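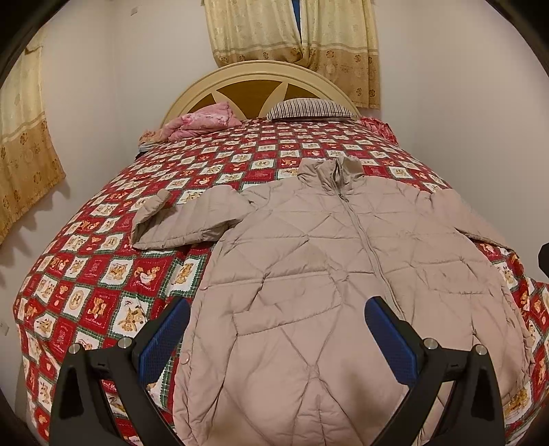
06/02/2019
By Loretta Begay

The Hekoven berthing locker was drawn up for Navy ships, where a sailor's whole wardrobe has to fit under or beside a rack, and we have been selling it to crews and their families for long enough to have heard every complaint there is about lockers. At home you can lay a puffer jacket flat on top of the quilt, one sleeve stretched out to the side, and leave it there until you feel like hanging it up. Aboard ship there's no such luxury, and a coat like that one, with its collar and all that stitched padding, has to be folded and pressed down into whatever room is left after the uniforms go in.

So we made the main bay deeper. The Hekoven takes a folded winter coat, boots and a full sea bag's worth of clothing, and the lid still closes without anyone sitting on it (we have all sat on one). The body is steel, the hinge runs the full length, and the latch takes an ordinary padlock — bring your own, as we don't supply them. There are 6 vent slots along the back, which helps a good deal with damp socks.

Each locker weighs 59 pounds empty, so please have a second person on hand when it arrives. The price is $796, with shipping to any mainland address included. Ship's stores and base housing offices ordering in quantity should write to us first, as our Fluvthorpe shop closes for two weeks in December and larger orders need to be in well before then. Spare latches and the Plivameck drawer insert are sold separately.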